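제목: 이사 앞두고 그릇이랑 주방용품 포장, 신문지로 싸도 괜찮을까요?

글쓴이: 밤고구마두개

안녕하세요, 늘 눈팅만 하다가 급해서 글 올려요. 일요일에 이사를 하는데 포장이사가 아니라 반포장이라서 주방은 제가 다 싸야 하거든요. 혼자 산 지 꽤 됐는데도 이사를 제 손으로 준비하는 건 처음이라 지금 싱크대 문만 열었다 닫았다 하고 있어요 ㅠㅠ

일단 제 상황을 좀 적어볼게요. 지금 집은 엘리베이터 없는 3층이고, 가는 집은 2층이에요. 그릇은 엄마가 주신 도자기 세트가 한 벌 있고, 나머지는 그때그때 사서 짝이 하나도 안 맞는 접시랑 컵들이에요. 유리컵이 은근히 많아요. 냄비는 큰 거, 작은 거 섞여 있고 프라이팬 코팅이 벗겨질까 봐 그것도 걱정이고요.

제일 궁금한 건 신문지예요. 인터넷 찾아보면 다들 신문지로 싸라고 하는데, 요즘 신문 보는 집이 어디 있나요... 동네 카페 사장님께 여쭤봤더니 묵은 신문을 한 뭉치 주시긴 했는데 잉크가 손에 까맣게 묻더라고요. 이걸로 흰 그릇을 싸도 나중에 잘 지워지는지 모르겠어요. 뽁뽁이를 사자니 쓰고 나서 다 쓰레기가 될 것 같아서 아깝고요.

그리고 양념병도 고민이에요. 간장이랑 참기름이 반씩 남았는데 가져가도 될까요? 예전에 친구 이사 도와주다가 액젓이 차 안에서 새는 걸 본 뒤로 좀 무서워요. 그날 창문을 다 열고 달렸는데도 냄새가 안 빠졌어요. 친구는 그 뒤로 한참 동안 김치찌개도 안 먹었습니다.

박스는 몇 호짜리가 좋은지, 접시는 눕혀야 하는지 세워야 하는지도 알려주시면 정말 감사하겠습니다. 고수님들 도와주세요!

이사다섯번째

접시는 무조건 세우세요. 눕혀서 쌓으면 밑에 있는 게 깨져요. 신문지는 써도 됩니다. 어차피 새집 가면 한 번 씻을 거잖아요. 박스는 작은 거요. 큰 데다 그릇 담으면 바닥 터집니다. 간장은 버리세요.

살림은장비빨아님

위에 분이 짧게 잘 써주셨는데 간장 버리라는 건 저는 좀 아까워서요 ㅎㅎ 작년 5월에 저도 반포장으로 이사했던 사람이라 남 일 같지 않아서 길게 적어봅니다.

먼저 신문지요. 저도 썼는데 유약이 매끈한 그릇은 주방세제로 문지르니까 금방 지워졌어요. 문제는 밑굽이에요. 그릇 뒤집어 보면 바닥에 유약 안 발린 까끌한 테두리 있죠? 거기에 잉크가 배어서 수세미로 한참 문질렀어요. 그래서 어머니가 주신 세트는 키친타월이나 흰 습자지로 한 겹 먼저 싸고 그 위에 신문지를 두르시는 걸 추천드려요. 습자지는 문구점 말고 포장용품 파는 데서 100장 묶음으로 사는 게 훨씬 싸요. 저는 한 묶음 사서 반도 못 쓰고 아직도 신발장에 있네요. 가까이 사시면 드리고 싶을 정도예요. 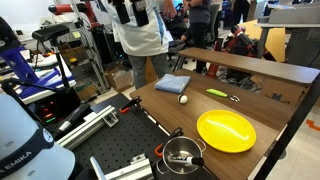 뽁뽁이 대신 쓸 게 집에 얼마나 많은지 몰라요! 수건, 양말, 목도리, 안 입는 티셔츠 전부 완충재예요. 어차피 다 가져갈 짐이니까 부피도 줄고 쓰레기도 안 나오고요. 저는 싸기 전에 물건을 식탁 위에 한번 쫙 꺼내놓고 깨지는 것과 안 깨지는 것부터 갈랐어요. 사진 속 노란 플라스틱 접시나 조그만 스테인리스 냄비 같은 건 안 깨지는 쪽이니까 아무 데나 틈새로 들어가고, 옆에 개어놓은 하늘색 수건 같은 건 유리컵 사이에 끼우면 딱이에요. 작은 냄비는 빈 채로 넣지 말고 안에 양념통이나 소주잔을 양말에 싸서 넣어보세요. 공간이 꽤 남아요. 초록 손잡이 달린 저런 조리도구 종류는 길쭉해서 혼자 굴러다니니까 고무줄로 같이 묶어서 박스 가장자리에 세우시고요. 칼은 꼭 따로! 칼날을 두꺼운 종이로 감싸고 테이프로 고정한 다음 겉에 칼이라고 크게 적으세요. 저는 안 적었다가 짐 풀 때 손 베일 뻔했어요.

유리컵은 안쪽을 먼저 채우는 게 중요해요. 종이를 구겨서 컵 속에 넣고 그다음에 겉을 싸는 거예요. 겉만 두껍게 싸면 입 닿는 얇은 부분이 눌려서 금이 가더라고요. 저는 와인잔을 그렇게 해먹었습니다. 그것도 두 개나요. 큰맘 먹고 산 건데 진짜 속 쓰렸어요.

프라이팬은 겹칠 때 사이사이에 종이 포일이나 안 쓰는 행주 한 장씩 깔면 코팅은 걱정 안 하셔도 돼요. 뚜껑은 냄비에 뒤집어서 덮으면 꼭지가 안으로 들어가서 쌓기 좋고요. 유리 뚜껑이면 따로 싸시는 게 마음 편해요.

양념병은 뚜껑 열고 입구에 랩을 덮은 다음 다시 잠그세요. 그러고 지퍼백에 하나씩 넣고 세워서 담으면 웬만해선 안 새요. 저는 참기름, 간장, 식초를 그렇게 다 살려서 데려왔어요. 액젓은... 그건 저도 버리고 왔습니다. 친구분 마음 너무 이해해요 ㅋㅋ 유리병 양념만 모은 박스는 직접 들고 타시는 게 제일 좋고요.

박스는 윗분 말씀대로 작은 게 맞아요. 3층에서 계단으로 내려오신다니 더더욱요. 제 기준은 제가 혼자 번쩍 들 수 있느냐였어요. 못 들면 덜어내고 다시 쌌어요. 바닥은 테이프를 십자로 붙이시고, 다 싼 다음에 살짝 흔들어서 달그락 소리가 나면 종이를 더 쑤셔 넣으세요. 박스에 주방이라고만 쓰지 말고 "당장 쓸 것"이랑 "나중에"를 나눠 적으시면 첫날 저녁에 라면 끓이려고 박스를 다 뜯는 일은 없을 거예요. 저는 젓가락을 못 찾아서 배달 온 일회용으로 사흘을 버텼어요.

아 그리고 이사 당일 아침까지 쓸 컵 하나랑 수저 한 벌은 빼놓으시고요!

Karabo Mathebula

한국 와서 이사를 두 번 했어요. 저는 책이 더 많은 사람이지만 그릇도 한마디 할게요. 엄마가 주신 그릇은 트럭에 싣지 마세요. 저는 할머니 접시를 배낭에 넣고 버스 타고 갔어요. 무거웠지만 안 깨졌어요.

접시 세울 때 박스 바닥에 수건을 먼저 깔고, 위에도 한 장 덮으세요. 바닥에 아무것도 없으면 박스 내려놓을 때 충격이 그대로 가요. 그리고 관리사무소나 집주인한테 트럭 세울 자리를 미리 물어보세요. 저는 그걸 안 물어봐서 트럭이 골목 끝에 섰고 박스를 전부 손으로 날랐어요. 그날 비도 왔어요.

밤고구마두개

와 다들 너무 감사해요!! 밑굽에 잉크 밴다는 거 읽고 바로 엄마 그릇 뒤집어 봤는데 진짜 까끌까끌하네요. 습자지 주문했고요, 겨울 양말 꺼내서 컵에 씌우고 있는데 생각보다 재밌어요. 주차 자리는 생각도 못 했는데 내일 집주인분께 전화드려 볼게요. 간장은 랩 씌워서 데려가기로 했습니다. 도자기 세트는 제가 안고 택시 탈까 봐요.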